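Flavance Seed Treater: Set-up Guide
Section 4. Preparing the treater for inoculant and biological seed coatings

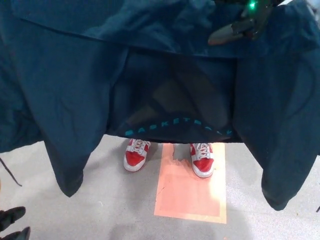

This section covers first-time set-up of the Flavance batch treater for live inoculants on pulse and canola seed. Operators changing over from a chemical treatment must complete Section 3 (Decontamination) first. Residual fungicide in the drum or lines will reduce the viable count of most rhizobial products.

4.1 Before you start

Confirm that the treater is level, the drum guard is fitted and the isolator is locked in the OFF position. Read the label of the product to be applied. Where the label and this guide differ on rate, water quality or storage, follow the label.

CAUTION: Treated seed must not enter food or feed channels. Keep treated and untreated lots in separately marked bins.

4.2 Fitting the dosing assembly

1. Remove the transit plug from the inlet port on the left side of the pump housing.
2. Fit the Bailly dosing head to the port, with the arrow on the collar pointing toward the drum.
3. Tighten the collar by hand, then a further quarter turn with the spanner supplied. Do not use thread tape.
4. Connect the suction line to the mixing tank and the return line to the upper fitting. The fittings are different sizes and cannot be interchanged.
5. Check that the in-line strainer is clean. Peat-based slurries need the coarse mesh; liquid formulations may be run through either mesh.

Note: The dosing head is supplied dry. Wet the internal seal with clean water before the first run.

4.3 Preparing the slurry

1. Fill the tank with clean, non-chlorinated water. Town water should be left to stand overnight in an open container or treated with a neutralizer approved by the inoculant supplier.
2. Check the pH. Slurry water should be close to neutral, at about 7.
3. Start the agitator at low speed.
4. Add the inoculant gradually. Dry products added too quickly will clump and block the strainer.
5. Add the sticker or polymer last, if one is being used.

Use the slurry within 4 hours of mixing. Discard any remainder in accordance with the product label.

CAUTION: Do not leave the tank in direct sun. Live organisms lose viability quickly in warm slurry, and the loss cannot be detected by eye.

4.4 Calibration

1. Set the selector on the Tusasow controller to CAL.
2. Place the measuring jug under the calibration outlet.
3. Press START. The pump runs for a fixed interval and stops by itself.
4. Compare the volume in the jug with the target of 220 mL.
5. If the volume is outside tolerance, adjust the trim dial and repeat from step 3.
6. Record the final dial position on the card inside the controller door.

Recalibrate after any change of product, mesh or seed type — a thicker slurry will under-deliver at the same dial setting.

4.5 Trial batch

1. Load 200 kg of clean seed. Do not exceed the fill line.
2. Close the drum, remove the lock from the isolator and select RUN.
3. When the cycle ends, isolate the unit and inspect a sample from the front, middle and rear of the drum.
4. Coverage should be even, with no free liquid on the drum wall. If seed is bridging at the discharge chute, reduce the water volume within the label limits.

Seed coated with live inoculant should be sown as soon as practicable. For settings specific to the Loltden extended-length drum, see Appendix B.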